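3. Reading the Foot Washing in Small Congregations

3.1 Material

The material for this section comes from the Bridon study, in which 218 members of four congregations read John 13:1-17 together and talked about it afterward. Each group met in its usual place and used its usual translation. The leaders were asked to read the passage aloud twice, wait in silence, and then let anyone speak. They did not preach on it beforehand. The sessions lasted 60 minutes and were written up by Marietjie Zwane and Mbali Venter, who sat in but did not take part in the talk.

Most earlier work on this passage has dealt with its place in the Gospel as a whole. John gives no account of the bread and the cup at the last supper, and many readers have asked whether the washing stands in that place. Our interest is narrower. We wanted to know what ordinary churchgoers make of Peter's refusal in verse 8, and whether they hear the reply of Jesus as a warning or as an offer.
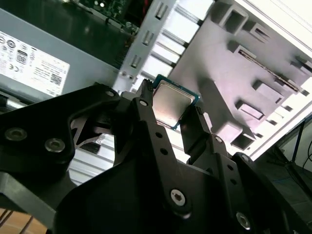 Why does Peter refuse to have his feet washed?
Peter thinks the job is too low for his teacher. Washing feet was work for servants, and he can't accept that the one he calls Lord would kneel and do it for him.

This was the reading most often given in the groups, and it agrees with the older commentaries. A second reading came up in two congregations. Some members said that Peter was embarrassed for himself. To be washed is to be seen as dirty, and he would have preferred to come to the table with clean feet. Karabo Oosthuizen, who led one of the evening groups, linked this to people who stay away from church until they feel they have put their lives in order. Her group spent most of its remaining time on that point.

3.2 Warning or offer

Verse 8 ends with a hard sentence: "If I wash thee not, thou hast no part with me." Those who took it as a warning stressed the word "if." They said that Peter was close to losing his place and that Jesus told him so plainly. Those who took it as an offer stressed the word "part." To them the sentence says that Peter can share in what belongs to Jesus, and that the washing is how he comes to share in it.

The two readings did not divide by age. They divided more clearly by what the members had been taught about baptism. In the congregations that baptize infants, the offer reading was more common. In those that baptize believers only, members moved back and forth between the two, sometimes within one comment. Venter notes one man who called the verse a threat, heard it read again, and then called it a promise. 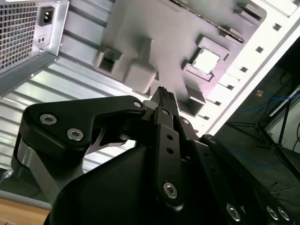
Figure 2. 

3.3 Verse 10 and the shorter text

Verse 10 has a well-known problem. Some manuscripts read "except to wash his feet," while others leave these words out. With the longer text, the washed person still needs a smaller washing from time to time, and many preachers have explained this as daily confession after baptism. With the shorter text, one washing is enough and the foot washing itself stands for the whole.

None of the translations in use left the words out, though one had a footnote. Only Jhosep Ñahui's group noticed it. Ñahui asked them to read the verse without the words, and they found it harder to explain why Jesus then tells the disciples to wash one another's feet. They settled on treating verses 12 to 17 as a separate lesson about service. Several commentators have made the same division, which we take up in section 4.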